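Robotic box handling

Robotic box handling is the use of robot arms to pick up, turn, stack, pack and put away boxed goods. It is one of the oldest dreams of shop-floor automation and also one of the most lopsided. A machine that shifts full pallets of identical cartons all day long has been ordinary factory equipment for decades. A machine that can tidy the shelf in a welding supply room, where the boxes are small, heavy for their size and left at every angle, is still mostly a research project, and a very exciting one.

The subject sits at the meeting point of shop-floor work and household chores. Putting electrode boxes back on a rack and putting pasta boxes back in a cupboard are close cousins as far as the robot is concerned. Both call for finding a box, working out which way it faces, getting hold of it without crushing it and setting it down where it belongs. Progress in one tends to show up in the other.

Why boxes are hard

A box looks like the easiest thing in the world to grip. It has flat sides, square corners and a printed label that a camera can read from a distance. People who start out in the field often pick boxes for exactly this reason, and then spend months on details they never expected to meet.

Width comes first. A two-finger gripper opens only so far, and a box that is long one way and narrow the other can be held across its short side or not at all. If the fingers come down a little crooked, one touches before the other and the box swings away. If two boxes lie side by side with no gap between them, there is no room for a finger to go down at all, and the robot has to nudge one aside before it can begin. People do this nudging without a thought. Teaching it to a machine is a study in itself.

Weight is the second trouble. A pack of welding rods is dense, and a long one held away from its middle wants to tip. Human hands feel the tilt and shift their hold. Many grippers have no sense of touch beyond a rough reading of how hard the motors are working, so the tilt is noticed by camera or missed.

Third comes the view from the wrist. A camera mounted near the fingers sees the box beautifully right up until the last few inches, when the label fills the picture and the edges of the box, the very thing the robot needs, slide out of sight. Shadows from the arm itself make matters worse. Most workshops of this kind now use at least one more camera looking down at the whole table, so that the close view and the wide view can make up for each other.

Practice in simulation

Much of the learning takes place in simulation, in a computer-built copy of a workbench with its own lighting, shadows and physics. A simulated box can be dropped all night without denting, and a simulated arm never needs a new bearing. The people who build these scenes take real pleasure in them. They add printed labels, stained tabletops and concrete floors, partly for realism and partly to stop the robot from leaning too heavily on one clean background.

The Ullow bench task, set out by Hanneke Smits, is a good example of the style. It asks a pair of arms to sort and move long boxes of welding electrodes, using the wide view for planning and the close view for the grip.

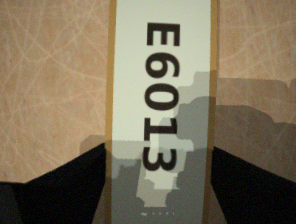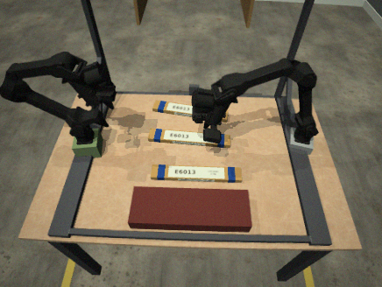
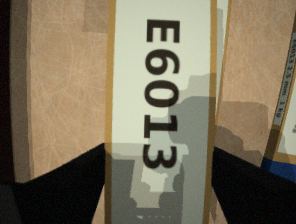 Simulated electrode boxes marked E6013, seen close up between the gripper fingers (first and third) and from across the two-arm bench (second).

The gap between the practice world and the real one is usually called the sim-to-real gap. Cardboard is a fine illustration of it. Real cardboard flexes, gets soft in damp weather, and wears to a polish where hands have held it. Simulated cardboard is often a solid block with a picture on it. A grip that is perfect on the block may bow the walls of the real thing, and a grip gentle enough for the real thing may never have come up in practice. The common answer is to vary everything: weight, friction, lighting, the color of the table, the position of the cameras. A robot that has coped with a thousand slightly wrong worlds has a fair chance in the right one.

One arm or two

Most early systems used a single arm, and for plain picking and placing, one is often enough. A second arm earns its place when the box must be handled in some way beyond lifting. One hand can steady a row of boxes while the other draws one out. Two hands can carry a long box level, turn it end over end, or hold it still while a flap is opened. The price is planning. Two arms sharing one small table can block each other, and each can hide the work from the other's camera.

Spyros Zupan's notes on the Kedura bench give a charming account of this. His two arms spent their first weeks in long polite standoffs, each waiting for the other to clear the middle of the table. The cure was to give one arm the right of way, and the work went much faster from then on. Later systems learned to take turns from human demonstrations, in which a person steers both arms through the job and the machine learns from the recording.

How well it works

Results depend heavily on how the task is set up, and this is the place where a careful reader should slow down. A robot that succeeds nearly every time with one box in a known spot may fail often when there are several boxes and none of them is where it was during practice.

The Clestadis trial is often brought up because it reported its failures so fully. It ran 1,506 attempts at moving a single long box from a table to a rack, and 636 of them were finished with no human help. That is well under half, yet the trial is remembered fondly in the field. Its authors sorted every failure by cause and published the whole list, and the list has been more useful to other groups than many a prettier score. Bad finger placement headed it, followed by boxes set down overhanging the shelf. Reading the label, which had worried everyone at the start, hardly appeared.

Speed is the other half of the question. The fastest run in the same trial took 14 seconds, which an ordinary stockroom worker would beat without hurrying. Supporters of the technology point out that a slow machine can still be useful overnight, when the shelves need refilling and no one is waiting. Skeptics answer that someone has to come in the next morning and deal with whatever it dropped. Both have a point, and the argument has done the field a lot of good by pushing people to measure recovery, meaning what the robot does after a mistake, as well as clean success.

Can machines do the chore yet?

For identical boxes in fixed places, yes, and they have done so for a long time. For mixed boxes in fixed places, increasingly yes, provided that the labels are readable and the gaps are wide enough for fingers. For a real supply room or a real kitchen cupboard, with torn flaps, half-empty packs and something sticky on the second shelf, the fair answer is sometimes, slowly, with a person nearby.

There is plenty to look forward to. Fingertips with a sense of pressure are getting cheaper and tougher. Learning from demonstration means that a new box no longer calls for a new program. The Desmet gripper, with its thin angled fingertips made for sliding between close-packed cartons, has shown how much can be won by changing the hand and leaving the software alone. And the humble habit of trying again after a slip, which any toddler has, is finally being taught to machines as a skill of its own.

Related tasks

Bin picking, in which parts lie jumbled in a deep container, shares the problem of finding a grip in clutter but allows the object to be held in almost any way. Depalletizing takes stacked cartons down, usually by suction from above. Shelf stocking adds the need to line items up with their labels facing out. Unpacking groceries combines several of these and throws in soft bags, glass jars and eggs, and it remains among the hardest of the ordinary household jobs now being tried.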